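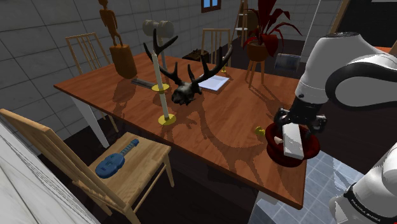 ### 3.2 What people typed before they bought

I'll start with the part that surprised me most. We pulled the on-site search logs from four small online stores - Lolla, Jivon, Esposito and Brimamico - and matched each search to whatever the same visitor put in the cart afterward. I had expected brand names to win by a mile. They didn't, at least outside of phones.

Shoppers mostly typed plain words like "blue kettle" or "warm socks kids," and they kept rewording until something decent came up. At Jivon the typical buyer reworded a search four times. Esposito was much lower, and I think that comes down to its filters, though we never tested it properly.

 The numbers themselves are in the appendix.

Humaira Ghumman coded the searches by hand in February, using 17 categories. I recoded a portion of them without looking at her labels, and we disagreed on around 11 percent, nearly all of it gift shopping. Is "mug for dad" a kitchen search or a gift search? We went with gift, and I still go back and forth on it.

One caution on Lolla: the store changed its search box partway through our logging period, so I've left it out of the rewording comparison. Its cart data looked fine and stays in. Brimamico had the opposite problem - clean searches, but carts that emptied themselves overnight - so for that store we only count purchases made within the same visit.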